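I have been reading the Psalms in the mornings again, which I say every winter and manage to keep up for perhaps half of them. This year it has stuck, and I think it is mostly because our little church in Prevthorpe took up the old practice of praying them straight through, out loud, in order, with no skipping the angry ones.
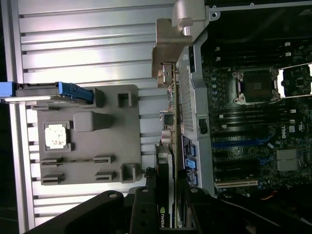

Prevthorpe — February 20, 2020

We are on our third week now. The group meets in the side chapel at Driston Street, and we read by turns, one half of the room and then the other, with a good long pause in the middle of each verse. I hated the pause at first! I kept barging into it like someone who can't wait for the microwave. But by the fifth evening I had started to look forward to it — a little pocket of quiet that I didn't have to fill with anything.

I grew up in a congregation where prayer was something you made up on the spot, and I still love that, I really do. My grandmother could pray over a pot of soup until it needed reheating. So borrowed words felt stiff to me for years, as if I were signing somebody else's letter. What changed my mind was a hard stretch last May, when I had no words of my own at all, and Psalm 13 was sitting there with "How long, O Lord?" already written out for me.
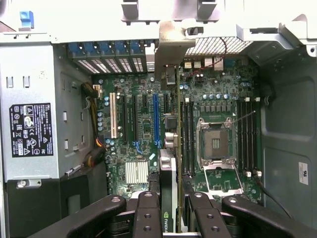 An open desktop tower with the graphics card in place.

If you'd like to try it at home, start with 2 psalms a day and read them aloud, even if you feel silly (the dog gets used to it). I use the old Dmytriv hymnal, all 686 pages of it, with the psalms printed at the back in type I can just about read before coffee. Tomorrow I am up to the long one, so I'm putting the kettle on early.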